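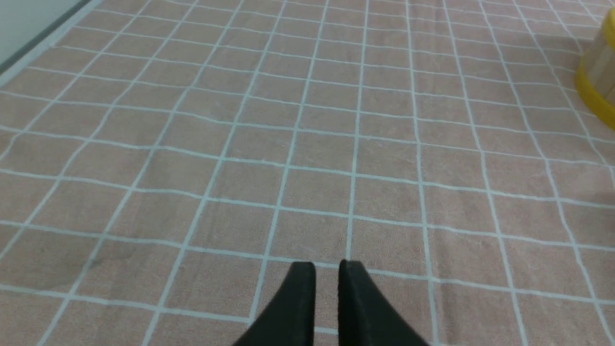 The pink check cloth, fuzzy side up.

I bought the Drametti steamer set in February, mostly because I fancied making my own buns and the old metal one had gone wobbly. The cloth came from Tiken the same week, so it gets a mention too. It's got a soft, towelly feel and I love the colour!

Now the steamer. It's a nice roomy bamboo basket with a slatted floor, and the lid has a proper woven panel inside. I've used it some 16 times and the bands haven't budged, though I do let it dry overnight (my first one, from Hegedűs, went mouldy in a cupboard).

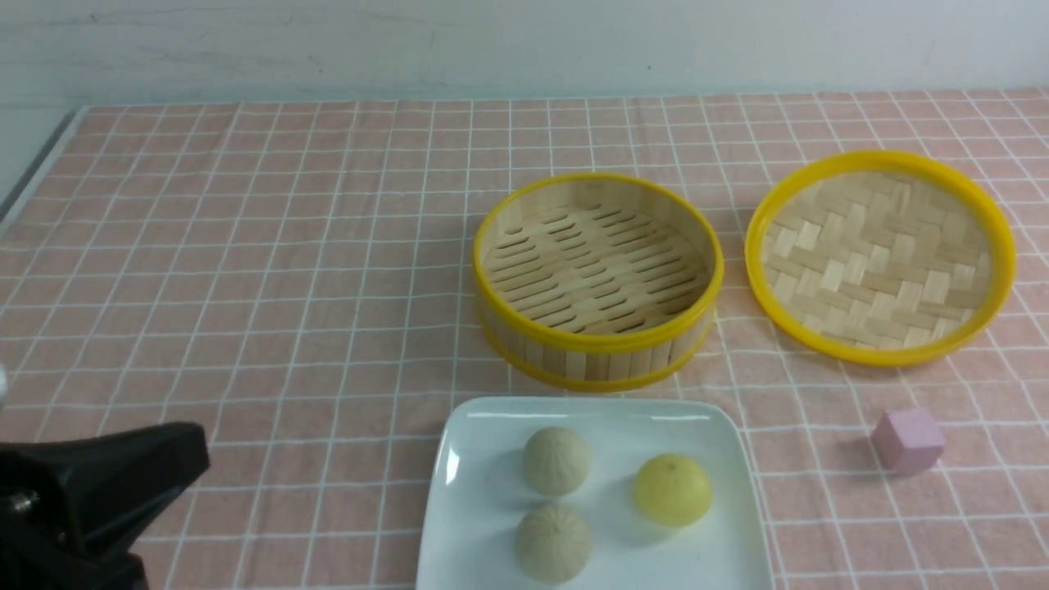 Basket, lid and buns on the plate.

Line it with paper or the buns will stick - I lost two bottoms that way. The yellow trim is a bit loud for me, but my brother-in-law thinks it's cheerful. I'd buy it again.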